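# Buying and opening up a used office desktop: questions we keep getting

Last changed October 19, 2019

**Is a refurbished office tower worth the money?**

Sometimes. A lot of what gets sold as "refurbished" has had its dust blown out and a sticker put on. If the seller can't tell you what was tested, assume the answer is that it turned on. We would still take a decent used tower over a cheap new one for writing, mail and bookkeeping. We would not pay $400 for one, and we see that price more often than we should.

**The seller says it's "business class." Does that mean anything?**

A little. These machines tend to come apart without much fuss, and spare parts are easy to find because offices get rid of them by the pallet. It doesn't mean the one you're looking at was treated well. Plenty of them spent years on carpet under a desk next to somebody's feet.

**What should I check before I hand over any cash?**

Ask to see it with the side off. A seller who won't do that is selling you a box. Look for dust packed into the heatsink, missing screws, and drive carriers with nothing in them. Look at the memory slots too. We've seen ads that promise memory the machine doesn't have, and it's an easy thing to "forget."

**Do I need one of those toolkits with 500 pieces?**

No. You need a Phillips screwdriver that fits and a decent light. The Ustel kit that gets recommended all over the place has a nice case and soft bits. Ours rounded off on the second machine. The plain Leemans driver costs less and is still going, though we don't love the handle.

**What about an antistatic strap?**

Opinions differ, including ours. The dramatic stories about one touch killing a board always seem to have happened to a friend. Still, static damage is real and a strap is cheap. Switch the machine off, unplug it from the wall, touch bare metal on the chassis, and wear the strap if you own one. Don't work on a rug.

**Should the tower stand up or lie down while I work?**

Lay it on its side with the opening facing up. People try to do it standing, usually under the desk with a phone flashlight in their teeth, and then wonder where the screw went. Use a table. Kneeling on the floor is fine for 2 minutes and miserable after that.

**Can I just drop in a faster processor?**

Be suspicious of anyone who says "just." The socket has to match, the board has to support that exact chip, and the cooler has to cope with the heat. Sites that sell upgrade chips are generous with the word "compatible." Go by the list from whoever made the computer. If the chip you want isn't on it, keep your money.

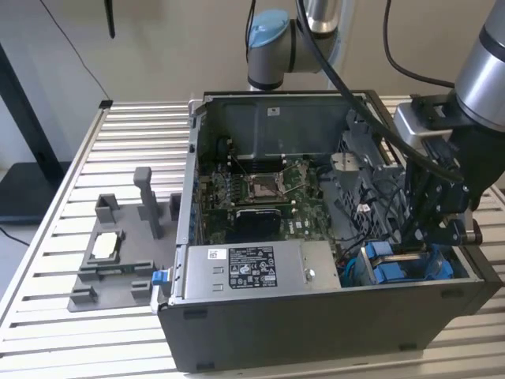
With the processor out, the socket is the one spot where you really can ruin things. If the pins are in the board, they bend if you look at them wrong, and getting them straight again is mostly luck. Keep fingers, sleeves and the tube of paste away from it. Close the lever when the new chip is seated and not before, and if it takes much more than firm pressure, stop and check which way the chip is facing.

**Which thermal paste is best?**

We tried the Witent paste against the cheap stuff and couldn't tell the difference in normal office use. Maybe somebody with better gear could. A small dab in the middle is plenty. The people arguing over spreading patterns are enjoying themselves, so we leave them to it.

**Do the colored plastic bits mean anything?**

On many office machines the color marks handles, latches and tabs you're meant to touch. It's one of the few bits of design in these things we have no complaint about. Don't read it as permission, though. A power supply with a handle on it still gets unplugged first, and it never gets opened.

**Will any power supply fit?**

Don't count on it. Office machines often use odd shapes and their own connectors, and a standard supply from the store may not go in at all. Measure, compare the plugs, and read the label on the old one before you order. We learned this by mailing one back.

**Do you sell parts?**

No, and none of the brands on this page pay us. Plisen sent us a box of case fans in September and we sent it back. If you bought something on the strength of a review that sounds too pleased, look at the bottom of that page for the word "partner."

**How long should a used tower last?**

We get around 3 more years out of ours, with a new drive. Anyone who gives you a firmer promise should put it in writing.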